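Home Stories Archive Submissions Contact

The Second Pair

The requisition allowed one pair of grippers, one headband camera and five spare finger pads. Banerell had priced it in December, before the workload was known, and the line read 400 per month, consumables excluded.

The buyer from Virk arrived at 8 with the form already half completed. She had been told to establish whether a second pair was needed. Her method was to watch one operator for a morning and write down each interval in which the tools were not closing on something.

The operator put on the headband, tightened the strap and took up the grippers. The buyer chose a position near the brick wall, where the light was adequate, and opened her notebook.

"Do they wear out?" she asked.

"The pads do. The housings last."

"Then why a second pair?"

"For when the pads are being changed."

She wrote this down. It was a cost of minutes, and minutes had a rate. She asked for the rate and was given it.

The fingers of the right gripper were soft and black, ribbed on the inner side, and they met at the tip. She noted that the left carried a square marker and asked whether markers were itemised. They were not. She added a line.

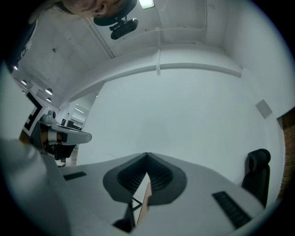

Quotations

Two suppliers had replied. Nuvby offered grippers alone, delivery in eight weeks. Bavel offered grippers, pads and a service visit, but only on orders of 100 pads or more. The form had no box for pads nobody had yet worn out.

She worked through lunch. With one pair, the pad changes cost less than Bavel's minimum order for the first year and more in the second – provided the contract reached a second year. The form did not ask about that either.

At 5 the operator took off the headband and set the grippers down.

"Well?"

"One pair," the buyer said. "And eight more pads."

She signed for Virk, crossed out the box marked urgent, and asked where she could find a stapler.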